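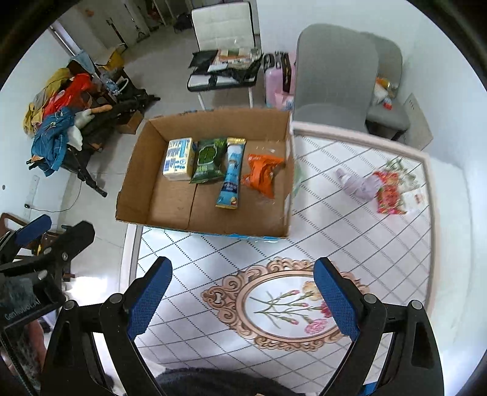

零食箱装到一半,剩下的还摊在桌上

一月的这一期,我想聊聊我家那只零食箱子。上期在小区通讯里随口提了一句“吃的东西都归一个箱子管”,结果收到好几封来信,问我到底怎么管,那就啰嗦一回吧!

起因很丢人。年底我清厨房吊柜,翻出来一堆拆了封又忘掉的饼干、坚果,还有两包一模一样的茶,都是我自己买的。楼下的Vasanthi Howlader来串门,看我蹲在地上对着一堆袋子发愁,就说她家从来不用什么收纳盒,快递纸箱一只就够,吃空了再装下一轮。我当时还嘴硬,说我早看中了Rorberg那套带盖子的,一套599,透明的,多好看呀。她瞟了我一眼,说你先拿纸箱试一个月嘛。

好吧,试就试。我挑了一只矮矮的棕色纸箱,边上带一条蓝色印刷的那种,高度刚刚好,站在旁边低头一看,里面有什么一清二楚(高箱子我也试过,底下那层永远想不起来吃)。

装法也简单,排成一排。硬盒子最听话,靠左边立着,给旁边的软袋子当靠山;绿色那袋就倚着它。长条形的包装最麻烦,立着爱倒,躺着又占地方,我一般先斜着搁进去,等别的都进去了再挪。橙色那袋皱巴巴的,往右边一塞,正好把空当填上。小包的东西留到最后,哪里有缝往哪里放。

说到桌子,好几位熟人来家里都夸过桌面上的康乃馨,粉的红的,外面一圈卷卷的花边。我喜欢得很,所以分东西都爱在这张桌上分,心情好,手也快。右手边那几样就是还没轮到的:淡紫色的塑料小东西、花花绿绿的红色小包,还有一张带红字的小白卡片。透明包装纸我也先不扔,等全部理完了一起收拾,不然一趟一趟跑垃圾桶,烦死人。

对了,箱子里我给自己定了个规矩:不许叠两层!宁可空着一块纸板,也别往上摞。空出来的地方看着浪费,其实挺有用,家里人顺手买回来的东西总得有个落脚处。塞满了的箱子,下一包就只能流落到沙发上了,我家沙发缝里掏出过什么,我就不细说了。

还有来信问放哪里好。我家是大白瓷砖地,箱子直接搁地上也行,扫地时一脚就能推开。只是旁边那张黑垫面的白腿凳子,上面堆着纸张、文件夹和塑料袋,一个深绿色的夹子都耷拉到边上来了。那一堆嘛……下个月再说。 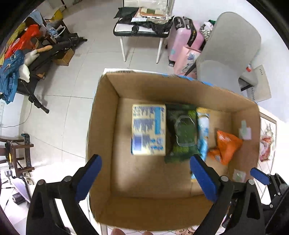
读者来信摘两条

住Avero那栋的一位邻居说,她在箱子外面贴一张纸,写上最早到期的那样东西,吃掉就划掉。这个办法我抄走了,不过我写的字太草,家里没人认得。

另一位问,纸箱会不会招虫。我的做法是,开了封的一律不进箱子,夹好另外放,箱子用了将近60天就换一只新的。

下期想听大家讲讲自家的文件堆是怎么理的,纸条塞到Roy小卖部门口的信箱里就行,长短都好。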